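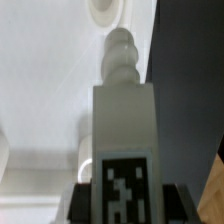

Fig. 3 - Finial block standing upright, with the twisted top and the printed marker on the front face.

3. Finial blocks: placing, turning and storing

This section is for the person who sets out the blocks of the Gornska set. Please read it to the end before you take the first block from the tray. The unpacking of the tray itself is in section 2.

3.1 Parts of the block

Every block has two parts which you must know by name, as the steps below use these names.

Base: the pale grey rectangular part. One face carries a square black and white marker. We call this face the front. The part of the front above the marker is plain.

Finial: the grey twisted part on top, with rounded lobes which go up in a spiral to a rounded tip. It is a little narrower than the base.

Note: The old sheets from Jeststead use the word "knob" for the finial. It is the same part.

3.2 Before you start

You need the block tray, a soft dry cloth, the layout sheet and a table which does not rock. Wash your hands and dry them well. Hand cream leaves a shine on the matte surface and it is difficult to remove afterwards.

Put the layout sheet on the table and fix its corners with paper tape. The sheet has 26 places. Each place is a square with a short arrow, and beside the arrow there is a code.

3.3 Placing a block

1. Take one block from the tray. Hold it by two opposite sides of the base.

CAUTION: Do not lift the block by the finial. The joint between the finial and the base is not made for pulling or turning.

2. Look at the marker and find its code in the table at the back of this guide.

3. Wipe the front once, from the top to the bottom, with the dry cloth. Do not press on the edges of the marker.

4. Put the block down on its place with the front in the direction of the arrow. The bottom must lie flat on the sheet.

5. Look from the side, with your eyes at the height of the table. If the finial leans, lift the block and check if there is a crumb or a piece of tape under the base.

6. Make a tick on the layout sheet next to the code.

7. Repeat steps 1 to 6 until all places in your plan are filled. The short plan uses 11 blocks and the full plan uses all places.

Note: Start with the row that is farthest from you. If you start with the near row, your sleeve will knock over the blocks when you reach across - this has happened to all of us at Finier.

3.4 Turning a block

Sometimes a block stands on the right place but the front looks the wrong way.

1. Hold the base with thumb and finger, below the finial.
2. Lift the block until it is free of the sheet.
3. Turn it to the arrow and put it down again.

Do not turn the block while it stands on the sheet. The paper gets a grey mark, and after some time the lines cannot be read any more.

3.5 Light

Place the lamp so that the marker has no bright reflection on it. A white wall or white board at the back is good, and a patterned cloth is not. Shadow on one side of the finial is normal and does not need correction.

3.6 Damaged markers

A marker with a scratch through the black area, or with a corner that lifts, must be replaced. Do not colour it with a pen. Write the code on the repair slip and give the block to Silvana Mendonça with the slip around the base. New markers are ordered under part number 114. The Vishwakarma labels are a different size and they must not be used, also not for a short time.

3.7 Putting away

1. Take the near row first.
2. Put each block in the tray with the finial up and the front to the left.
3. Lay the thin foam over the tips. Do not push it down.
4. Close the lid. If the lid does not close easily, one block is standing on the rim of its compartment - open again and look for it.

Keep the tray in a dry cupboard and do not put other trays on the lid.

Questions about this section: Merle Te Moana, set-up desk.
Section 3 last changed: Saturday, August 8, 2020. The table of codes will be printed new in September.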